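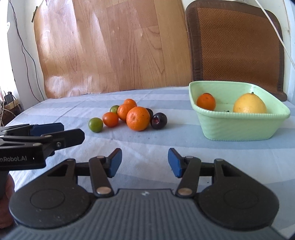
Chapter 6
Planning and Budgeting for End-of-Arm Equipment

After reading this chapter you should be able to:
- separate the purchase price of a gripper from its cost of ownership
- write a handling requirement that a supplier can quote against
- set a spares allowance for wearing parts
- decide when hand-held units should be bought before a robot arm

6.1 The cost that gets left out

A first budget for a handling cell usually has one large line for the arm and one small line for the gripper. The arm is chosen from a data sheet by payload and reach. The gripper is chosen late, with whatever money remains. In mixed handling work this order causes trouble. A plum and a grapefruit differ in diameter, weight, and skin, and one pair of fingers may have to pick up both and place them in the same basket. The opening range, the pad material, and the closing force decide whether the cell can do the job at all.

Kristýna Polák, who planned the packing line at Szczepańska, priced the gripper first and let the arm follow from it. Her worksheet is used throughout this chapter.

6.2 Purchase price and cost of ownership

Table 6.1 Worksheet for one two-finger gripper, first year (dollars)
Gripper, Dullura, two-finger: 1,000
Finger pads, one year's supply: 283
Mounting plate and fasteners: 83
Total: 1,366

The pads and plate add more than a third to the purchase price. Pads are a consumable. They should be entered as an operating expense and ordered with the unit, as lead times for small parts are often longer than for the gripper itself.

6.3 Hand-held units

A hand-held gripper lets an operator work with the same finger geometry that the arm will later carry. Grip points, approach angles, and basket layout can be tested on an ordinary table before floor space is committed. Fotix quoted Polák 570 dollars for each hand-held unit. Two-handed tasks require a pair, and the budget should show both.

A hand-held trial does not measure cycle time. Operators correct their grip without noticing, and an arm will not. Cycle time must be taken from a powered test, covered in Section 6.5.

6.4 Writing the requirement

State the smallest and largest item in millimeters, the heaviest item in grams, and the surface condition of each. State whether items arrive singly or in a pile. Clistton, a supplier discussed in Chapter 7, will not quote until the last point is answered.

Key terms: cost of ownership, consumable, opening range, lead time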